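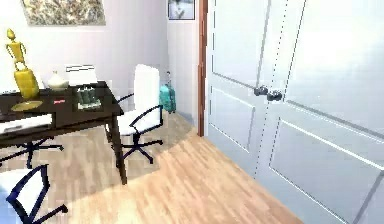

Fig. 4 — The office room in the simulator, with the desk on the left and the double doors on the right.

4. Loading the office room

I wrote this part for new members of the Gultbridge club, so if you've been here since last season you can skip to section 5. You'll need Ferkis open and your team folder on the same computer.

1. Open the room list and pick the office. Loading stops at 70 for a bit and then jumps to 100 — just let it sit.

2. Turn the view until you have the desk and both dark doorknobs in sight. I like this angle for the door task!

3. Type 879 in the seed box. Bilal Hourani and I both use that one, so we can compare runs without arguing over who got the easier room.

4. Pick your target. For your first try, go with the small red object on the desk (it's the only red thing up there, so your color filter should have an easy time).

5. Save the room under your own name before you press Run.

Note: The teal suitcase by the back wall is a good second target, but its handle is up and it's gray, so mask for both colors.

Caution: Don't save over the shared room. I did that in June and Lucinda Yazzie had to rebuild 33 object labels by hand — sorry again, Lucinda!

If the doors load without knobs, close Ferkis, clear the cache and start over from step 1.

Last changed 25/06/2025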